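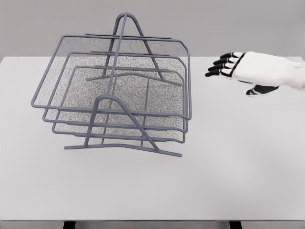
Up at six, couldn't sleep. Porridge. Bus late again, so I walked the last bit and got in with wet socks.

They have put the hand on post. I should write down how I feel about it now, before I get used to it, because I know myself and in a month I'll be saying good morning to it.

What we had until last week was me, Teodoro and two trolleys. Claims come into the third floor at Pradura by the sackful, still, in spite of everybody's promises about going paperless. You slit, you flatten, you stamp, you look at the first page and you put it in a tray. Top tray is new claims, middle is replies, bottom is anything with a solicitor's name on it. When a tray is full you walk it round. I have done this for 13 years and I'd say I'm quick.

Now the thing does the trays. It takes a sheet, puts it in, takes a sheet, puts it in. It's called a Ranix, and the woman who came with it called it "the unit" for two hours and then, after lunch, "he". I noticed that. Nobody else seemed to. She showed us the simulation first, on the big screen in the meeting room. White table, our sort of wire trays, white hand with black fingertips coming in from the right. Three trays with nothing in them, and nothing on the table but the trays. I thought, well, I could do my job on that table as well. Where's the jiffy bags? Where's the X-rays, the baby's sock somebody sent in as evidence, the letter written on the back of a takeaway menu? I asked her and she said edge cases would come to us. So I am now in charge of edge cases.

The figure they keep saying is 275 items an hour. I asked over what sort of post and she said standard post. I asked what standard post was and she said A4, unfolded, unstapled. Who does she think unfolds it? Who takes the staples out? I do, and Teodoro does, and we now sit one either side of a feeder getting paper ready for a machine so that it can do the easy part. I used to get up every twenty minutes and walk a tray round. I liked that. You'd hear who was off sick and whose boy had got his place at college, and you'd catch mistakes too, since the people on claims would say oh, that one's not for me, and hand it back there and then. Now a lad from Facilities comes round at eleven and three with a trolley and takes the lot, and he doesn't know a solicitor's letter from a gas bill.

To be fair to it (Mum always said be fair), it doesn't get tired and it doesn't drop things much. This morning it went straight through the first batch with no fuss while I was still getting my coat off. And my wrist is better, there's no point pretending otherwise. I haven't worn the strap since they switched it on. Teodoro says his back is worse, though, from the sitting.

It stopped at ten past two. Two sheets stuck together with something, jam I think. It held them over the middle tray and stayed like that with its fingers out. We aren't to touch it when it's stopped, you ring a number. So we rang the number, and a man at Odukoya, who are the service people, asked me whether the amber light was steady or blinking. I said steady. He said give it five minutes. We gave it 47. I could have cleared the whole bag in that time, and I said so to Mr Lacey when he came to see why it was quiet, and he said the point was to look at the average over the quarter. I don't know what I was supposed to do with the average over the quarter. I had post to my knees.

Then at four there was the talk. They've decided to send some of us on a course, called Waster, which I thought was a joke until I saw it on the slide. It's for learning to fill in where a process is losing time. You put everything you do in boxes. I asked whether the 47 minutes went in a box and he said that would be classed as bedding in.

No jobs to go, he said. He said it twice. What he didn't say was anything about the two that were advertised in May and then weren't. There were 70 of us on this floor when I started and you could hardly get a chair in the canteen. Today I had a whole table and put my bag on the other seat.

Teodoro thinks I'm making too much of it. He says they said the same about the franking machine and we're all still here. I said we aren't all still here, that's what I'm telling you. He thought about that and went to put the kettle on. He's worked it out that he can stay till his daughter finishes school and after that he doesn't care what they bring in, they can have an octopus. I've got longer to go than he has.

What bothers me most is a small thing. Late on I was doing the staples and I came to a letter, three pages, very careful handwriting, from a man whose wife used to deal with all the forms. You could tell from the first line she'd died. Before, I'd have carried that one round myself and put it into Bernice's hand and said have a look at this one first. I straightened it and fed it in with the others, and it went in the middle tray under replies. I'd gone back to the next envelope before I thought. Then I got up and fished it out, which we are not supposed to do with the machine running, and walked it round. Bernice was on the phone but she took it and nodded.

So that's one today. I might keep a note of them on the back pages here, never mind their boxes.

Home by half six. Beans. Must ring the dentist, and ask next door about the fence panel before the wind has the rest of it.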